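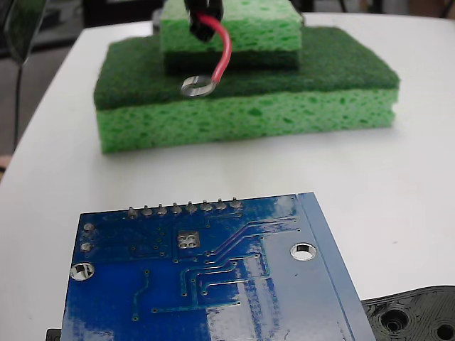
Figure 6. Bench materials during the assembly stage: circuit board with its solder side up, ring terminal on a red lead, and two-layer sponges.

Automation in Practice | Product Evaluation

July | By Ebony Paewai

Reading time: 6 min

4. Evaluation of the Driser Kit

4.1 Scope of the evaluation

The Driser is a tabletop pick-and-place kit sold by Flustach to schools, repair shops and small manufacturers. It is delivered as a set of parts with a printed build guide, and the buyer is expected to complete the wiring, mount the control board and load the motion software, which is supplied under the name Brultik. Section 3 described the arm itself and its stated working range. The present section reports on the assembly process and on the behavior of the finished kit when handling soft items.

Six kits were obtained through the ordinary sales channel. Flustach was informed of the study after the kits had been delivered and was given no part in the choice of test objects. All work was carried out at the Sutcliffe workshop, on white tables of the type used there for teaching. Each kit was assembled by one person working alone with the printed guide. Questions were allowed, but the supervising member of staff answered only by pointing to the relevant page.

4.2 Wiring and board mounting

The build guide places the electrical work before the mechanical work. The reader is asked to lay out the control board, check the header joints, route the power leads and fasten each ring terminal before the base is closed. The order is sensible, as the base leaves little room for fingers once the cover is on. It does mean that the board spends a good part of the build lying loose on the table among other parts, and assemblers were observed to turn it over several times to compare it with the drawings.

The drawings are the weakest part of the guide. They show the board from the component side only, although two of the steps require the reader to find a joint on the solder side. In Figure 6 the solder side is uppermost, with the row of header joints along the edge nearest the sponges. An assembler working from the guide must mirror the drawing mentally to match it to this view. Four of the assemblers paused at this point, and one connected a signal lead to the wrong end of the header. The mistake was found during the first power check and caused no damage.

Glare was a second difficulty. The solder mask is glossy, and under bright overhead light parts of the board reflect strongly enough to wash out the traces beneath, as is visible in the figure. The guide advises the reader to "inspect all joints under good light" and gives no further direction. In practice, tilting the board or moving it toward the side of the table gave a clearer view than adding a lamp. We recommend that future editions of the guide include one line on this matter and a photograph of the underside.

The ring terminals supplied with the kit were judged to be of good quality. The leads arrive with the terminals already crimped, so no crimping tool is required. A pull check by hand was made on every terminal before fitting, and none came away from its lead. The leads are, however, somewhat stiff for their length. A terminal left unfastened tends to spring back from its post, and two assemblers asked for tape to hold it in place while they reached for the screw. Flustach may wish to consider a longer lead or a small clip in the base — either would remove the problem at little cost.

4.3 Test objects

The handling trials used a set of 15 household and workshop objects, chosen to cover a range of shapes and degrees of softness. Kitchen sponges with an attached scrub layer were included for three reasons related to grip. The porous side gives way under light pressure, the scrub side is rougher and firmer, and the boundary between the two gives the fingers an uneven surface to hold. Sponges are also cheap and easy to replace, and other groups wishing to repeat the work can find similar ones in any grocery store.

The sponges were presented both singly and stacked. In the stacked condition the scrub faces were placed together, as in Figure 6, with the smaller sponge on the larger. This is the harder arrangement for the Driser. The two rough surfaces catch on one another, and a sideways motion at the start of the lift will drag the lower sponge along with the upper one. A straight vertical lift is required, and the default Brultik motion profile does not provide it. The profile must be edited by the user before stacked objects can be handled with any confidence.

4.4 Procedure and results

Following assembly, each kit was run through a warm-up period and then through the object set in a fixed order. A total of 429 lifts were recorded across the kits. A lift was scored as complete if the object was raised clear of the surface beneath it, carried to the marked area and released without being dropped. Lifts in which a second object was moved were scored separately, as the authors of earlier studies have differed on whether such cases should be treated as failures.

With single objects, the kits performed in line with the maker's description. Most incomplete lifts involved thin or slippery items, and these were spread evenly among the kits. The one clear difference between kits was traced to a loose ring terminal in the base of the third unit, which caused the arm to stop during longer movements. Once the screw had been tightened, that unit behaved in the same way as the others. The event supports the view expressed in Section 4.2 that the fastening step deserves more attention in the guide.

With stacked sponges, the default profile frequently moved the lower sponge. After the profile had been edited to begin with a vertical lift, the effect was much reduced, though it did not disappear. The edit is a short one, but it is described only in the reference pages of the software and not in the printed guide. A first-time user is unlikely to find it without help.

One unit was then set aside for a durability run of 2,000 cycles with a single sponge, using the edited profile. The arm completed the run without a stop. Slight play was noted in the wrist joint at the end and was removed by adjusting one screw. The sponge showed wear along the gripped edges and was replaced twice, so the results of the durability run should be read as a test of the arm alone.

4.5 Service and support

Support was assessed by sending the same written request to Flustach from three separate accounts. The request concerned the mirrored view of the header described above. All three replies were polite and correct, and one included a marked photograph of the underside of the board. That photograph is the single most useful document we received in connection with the kit, and it is not available on the company's download page at the time of writing.

Spare parts can be ordered individually, including boards and leads. The cost of a replacement board is high in relation to the price of the full kit, and institutions buying several units may prefer to hold one complete kit in reserve. The warranty covers parts that arrive faulty but excludes damage from incorrect wiring — a point that buyers planning to use the kit with beginners should raise with the seller before placing an order.

The limits of the lifting trials, including the small number of kits and the use of a single workshop, are taken up in Section 5 together with a comparison against ready-built arms in the same price range.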